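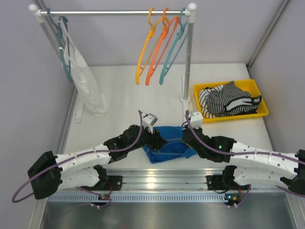 How long should a cotton work cloth be kept in service before it is replaced?

The records studied in this paper support replacement after 88 washes, provided that the edges are inspected at regular points before then.

Figure 2. Royal-blue cloth, loosely folded and crumpled, on a white work surface.

4.2 Edge wear and the end of service life

The two sites, Molari and Tangen, buy cloths of the same weight from the same supplier, Grasus, but wash them under different arrangements. Molari sends its cloths to an outside laundry. Tangen washes on the premises, at a lower temperature and with a longer drying period. Both sites mark each cloth with a stitched number, which allowed us to follow single items from first issue to disposal.

In both sets of records the most common reason for disposal was failure at the edge. Staining was the next most common reason, and holes in the body of the cloth were rare. Kim and Najafi had expected the centre to wear first – most wiping is done with the flat of the hand – but the entries gave little support to this view. Hems opened at the corners, and loose thread then caught in the wash. Once a corner had opened, most cloths were withdrawn within four further washes.

Seams and edging lines are easily missed when a cloth is left folded or crumpled, as in Figure 2. Staff at Tangen were therefore asked to lay each cloth flat and to check all of its corners before it was returned to the shelf. At Molari the check was made by the laundry, and the written entries were shorter. Some of the difference between the sites may come from the way in which faults were recorded, and the figures for the two sites should be compared with care.

The choice of detergent had no clear effect. Tangen changed to Grerkico in September, part of the way through the study, and the rate of withdrawal stayed close to its earlier level. Drying was of greater interest. Cloths taken out while slightly damp kept their shape better, although this was noted by staff at one site only and was not measured.

Hạnh Kim coded the disposal entries and Shahab Najafi checked them against the purchase records. Entries on which they did not agree – chiefly those marked only as "worn" – were left out of the analysis in Section 4.3.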